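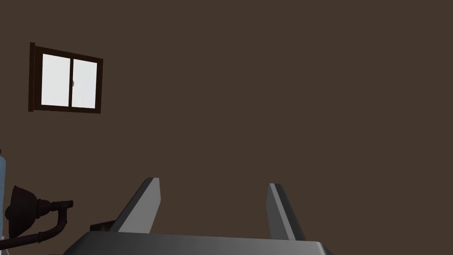

A presente lista aplica-se à inspeção prévia e posterior das sessões de coleta de demonstrações em ambiente simulado, no âmbito do projeto Trirkus, cujos registros alimentam o treinamento da política de manipulação. Nenhuma sessão poderá ser incorporada ao conjunto sem o preenchimento integral dos itens abaixo. A câmera associada ao efetuador deve mostrar os dois dedos até a ponta, com a garra aberta e sem objeto entre eles, tendo ao fundo a parede marrom e a janela à esquerda. A luminária escura pode aparecer no canto inferior esquerdo, desde que não encubra os dedos.

LISTA DE INSPEÇÃO – COLETA DE DEMONSTRAÇÕES EM SIMULAÇÃO
Data: 9 de agosto de 2022
Responsável pela inspeção: Érica Moura
Ambiente: Kusis
Episódios previstos no lote: 800

Parte A – Antes do início da coleta

A1. Versão do ambiente idêntica à declarada na ficha do lote.
Situação: conforme.

A2. Limites de velocidade e de força carregados no controlador simulado.
Situação: conforme.
Comentário: os limites são os mesmos do braço físico. Não é permitido relaxá-los para acelerar a coleta, ainda que o ambiente virtual o tolere.

A3. Parada de emergência do posto de teleoperação testada pelo próprio operador.
Situação: conforme.
Comentário: o acionamento deve interromper também a gravação. O arquivo interrompido recebe a marca "parcial" e permanece fora do treinamento.

A4. Posição inicial sem interpenetração entre o efetuador e os demais corpos.
Situação: conforme com ressalva.
Comentário: a verificação visual não substitui o relatório de contatos do simulador. Anexar o relatório à ficha.

A5. Identificação do operador e pausas registradas.
Situação: não conforme.
Comentário: faltou o horário de retorno da segunda pausa. Corrigido na mesma sessão, com rubrica.

Parte B – Durante a coleta

B1. Sincronismo entre imagem, posição das juntas e comando da garra.
Situação: conforme.
Comentário: o desvio máximo admitido é de 2 quadros. Acima disso, o episódio é descartado sem tentativa de realinhamento.

B2. Estado da garra gravado em todos os quadros, inclusive nos trechos sem movimento.
Situação: conforme.
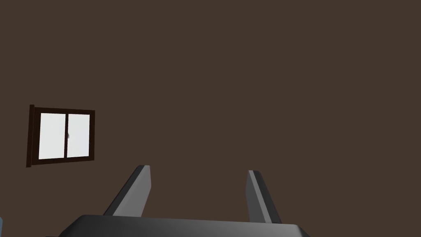
B3. Episódios sem preensão mantidos com rótulo próprio.
Situação: conforme com ressalva.
Comentário: 17 episódios estavam rotulados como falha, quando o operador apenas havia encerrado a aproximação antes do fechamento. A distinção é relevante para o treinamento – a falha ensina uma coisa, a desistência ensina outra. Os rótulos foram refeitos por Damasceno e conferidos pela responsável.

B4. Variação do ponto de vista dentro da faixa autorizada.
Situação: conforme.
Comentário: a faixa consta do anexo técnico da Ukow. Qualquer ampliação depende de nova análise de risco, pois altera as poses que a política poderá solicitar ao braço físico.

Parte C – Encerramento e liberação

C1. Cópia íntegra dos arquivos no repositório, com soma de verificação.
Situação: conforme.

C2. Episódios com colisão separados do lote principal.
Situação: conforme.
Comentário: 19 episódios foram transferidos para a pasta de análise. Não devem ser apagados, mesmo após a emissão do parecer.

C3. Transferência da política treinada para o equipamento físico.
Situação: não autorizada nesta etapa.
Comentário: a liberação exige inspeção presencial da célula, com barreiras fechadas e velocidade reduzida. A solicitação poderá ser apresentada a partir de dezembro, acompanhada desta lista e do relatório de contatos referido em A4.

Parecer: lote aceito com ressalvas. As pendências de A4 e B3 deverão constar da ficha do próximo lote, no campo "Observações anteriores".

Assinatura: Érica Moura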